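Kammont Issues Setup and Care Procedure for Stumari Hand-Held Gripper Station

HURNCOMBE, 15/04/2026 -- Kammont today released the setup and care procedure for the Stumari station, its hand-held gripper cell for recording household cloth handling. The procedure applies to all Stumari stations now in service and replaces the edition issued last July.

A Stumari station consists of a work surface, a set of garments and a hand-held gripper carried by a trained operator. Movements recorded at the station are used to prepare automated equipment for folding, sorting and bed-making tasks. The quality of those recordings depends on the condition of the gripper and on the state of the work surface at the start of each session. The new edition brings both subjects together in a single document of 15 pages.

Under the procedure, each station is to be set up in a furnished room. The work surface is a full-size bed with a plain fitted cover, placed against a light-colored wall. Household items may remain in the room during recording, provided that the operator can reach the whole of the surface from one side.
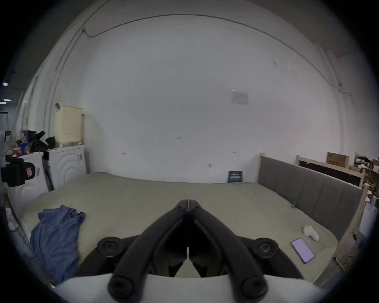 The gripper's two black fingers over the bed at a Stumari station, with a blue cloth on the cover and washing machines along the wall.

Before the first recording of a session, the operator closes the fingers fully and inspects the line where they meet. Lint and loose thread are to be removed with a dry brush. Solvents are not to be used on the fingers at any time. If the fingers no longer meet evenly along their inner edges, the gripper is to be withdrawn and both fingers replaced as a pair. Kammont does not supply single fingers for this model.

The camera at the front of the gripper is cleaned with a lens cloth at the same time. The operator then opens and closes the fingers through their full travel and compares the reading with the value on the service card. A gripper that fails this check twice is returned to the bench.

The grip check follows. A garment is taken up at one end, held clear of the cover and drawn slowly across the bed. The cloth should stay in the jaws without a second squeeze of the handle. The check is carried out on one thin garment and one heavy garment, and both results are entered in the station log.
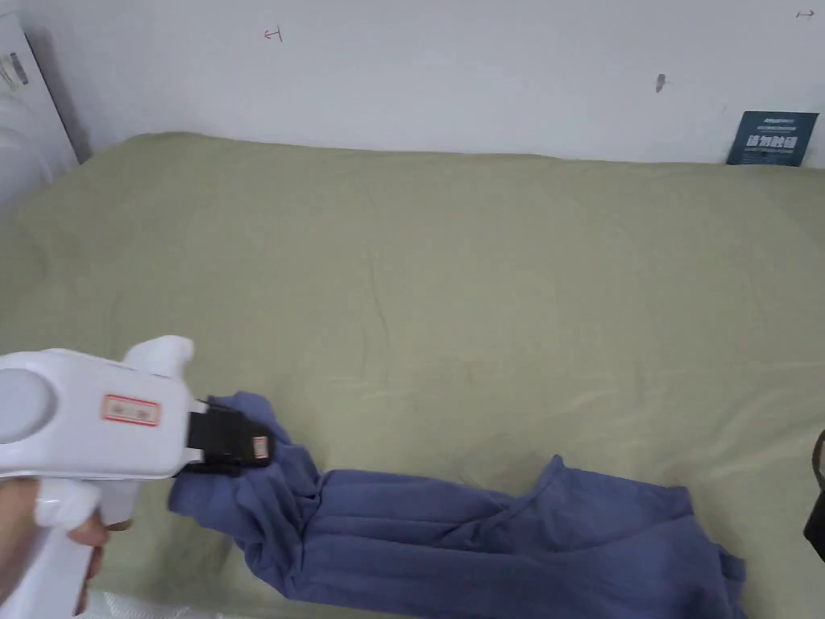

A blue garment held in the black jaws of the gripper above the green bed cover.

Finger pads are to be replaced after 100 hours of recorded use, or sooner if the grip check fails. Handle screws are checked at the same interval. Work inside the body of the gripper -- including any work on the trigger linkage -- is reserved for the Kammont service bench at Hurncombe.

The procedure also sets out how the gripper is to be started and stopped. The operator holds it upright by the handle, clear of the garments, and waits for startup to finish before the first movement. The trigger is left untouched during this period. 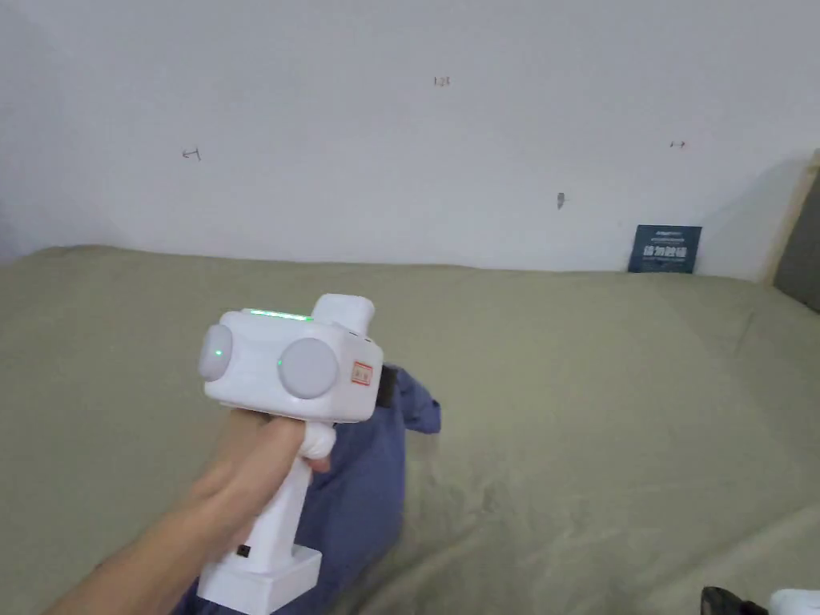

At the end of a session, the gripper is shut down, wiped with a dry cloth and returned to its case with the fingers closed. The log is signed and kept with the unit.

The procedure was tested over 69 sessions before release. Palacios, which maintains Stumari stations under contract to Kammont, will apply it at every scheduled service visit. Operators trained on the earlier edition are not required to repeat the full course but must complete a short refresher covering the grip check and pad replacement.

Replacement finger pairs and pads may be ordered through Palacios under service sheet 101. Printed copies of the procedure are available to station operators on request from the Kammont office at Hurncombe.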